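Replay drift on the two-arm cell, and the scratches that should have told me

Jul 23, 2026

I lost most of last week to a fault I should have caught on the first evening, so I'm writing it up while I still have the notes open.

The task is one I call Wurnard in my own folder. It's a kitchen counter job for two arms. The left arm handles the containers and the right arm does the wiping. I record by teleoperation, then replay the recording on the same arms before I train on it. Replay is a boring step and I used to skip it. I started doing it in the spring after a bad batch, and that is the only reason I found this.

What happened was that the left gripper came down low on replay. When I drove the arm by hand the fingers would stop above the counter, and on replay of the same episode they touched. It didn't happen every time. The first few episodes after power-on were fine. Then one would brush the surface, then a few clean ones, then one would press hard enough that the wrist joint hit its current limit and the whole arm went limp. It dropped onto the counter and knocked a bottle over. I had my hand in the cell a minute earlier to reset the objects, which I'll come back to.

The log showed 2,391 episodes recorded since the last time I had homed the left arm properly. Of the last 300 I replayed, 11 ended in a current trip. All 11 were on the left arm.

My first guess was the calibration file. I have two of them, one for each arm, and I had renamed them in a cleanup. They were correct. My second guess was the counter itself. The marble sheet is only a covering over a board, and I thought the board might have bowed up in the middle. I put a straightedge across it in both directions and it was flat. I lost an evening on that one.

After that I stopped guessing and went through the recordings, wrist cameras and overhead side by side, looking at how high the fingers were at the points where I knew they ought to be clear.
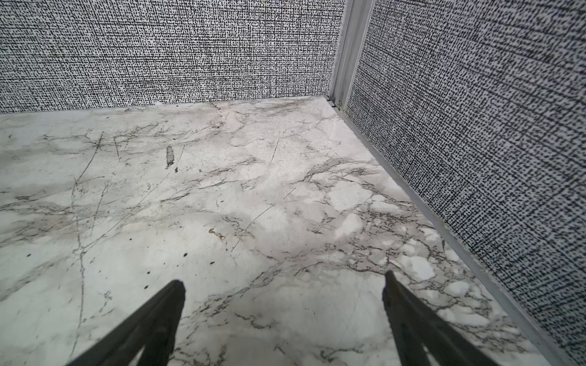 Fingers open over bare counter, nothing between them. Look at the scratches.
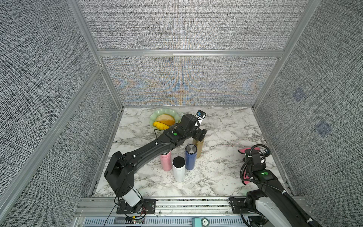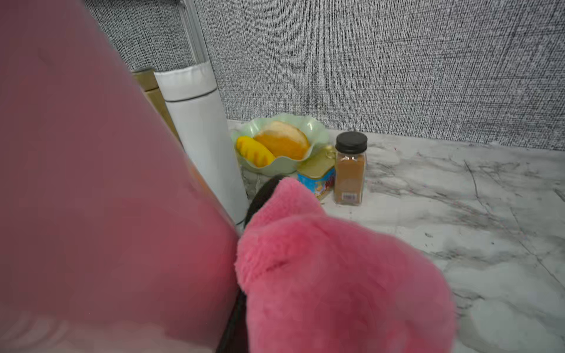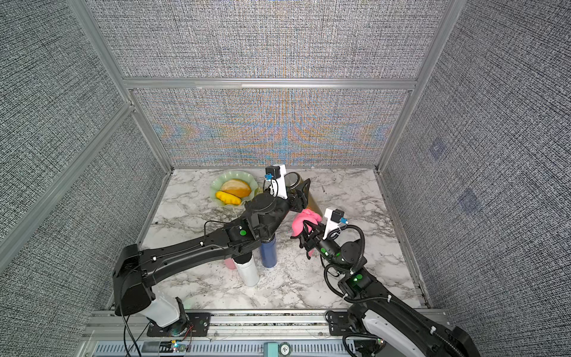 I had been looking at that surface every day and had filed the marks under ordinary wear. Some of them are. But when I took everything off and shone a flashlight across it from the side, a good number ran in the direction the left gripper travels when it backs away from a grasp. I should have asked why long before an arm fell over.

The cause was mechanical, and it was small. The second joint on the left arm has a horn held on with 4 screws. Two had backed out by most of a turn. With the arm folded you couldn't feel anything. With it stretched toward the back wall, where the weight is furthest from the base, the horn slipped a little under load and the encoder never knew. So the software reported a good pose and the gripper sat several millimeters below it. During teleoperation I was correcting for that with my own eyes without noticing. The replay had no eyes, so it went where the numbers said.

That also explains why the early episodes were fine. I think the slip built up over a session and got partly undone whenever I parked the arm folded. I haven't proved that part.

I wrote to Stelios Tzanetos, who has built more of these arms than I have, and asked if he had seen it. He had. He said he puts a paint mark across every screw head and the part under it, so a loose one shows from across the room. He also asked what I was doing with the power on while I reset the objects, and I didn't have a good answer.

So that's the safety part. I had got into the habit of reaching in between episodes with both arms holding position. An arm holding position looks parked, but it is under torque and it will move if the software tells it to, or fall if a joint trips. These arms are not big. One landing on a hand would still hurt, and one closing on a finger would hurt more. The stop button I had was on the far side of the desk, behind the monitor, where I couldn't reach it with my arm in the cell.

Changes made so far:

Screws out, cleaned, thread locker, back in at the proper torque. Both arms, every joint, including the ones that felt tight.

Paint marks on all of them.

Stop button moved to the front, left side, where my free hand is.

Torque off before any reset. The arms go to a folded rest pose first so they don't drop. It adds a few seconds per episode and I notice it, but I'm keeping it.

Floor height check at the start of each session. The gripper goes to three points over the counter and I slide a feeler gauge under the fingertips. If it doesn't fit, I don't record.

The older recordings are the part I haven't settled. The joint readings in them are wrong by an amount that changes through the session, and I can't see a clean way to correct for that. The right arm data is fine by itself, but most of the episodes use both. For now I've moved everything from the affected stretch into a separate folder and I'm recording again from scratch. I'd like to have enough for a first training run by the end of August.

If you run arms of this type, put a screwdriver on the second joint before your next session. It took me under five minutes per arm once I knew where to look.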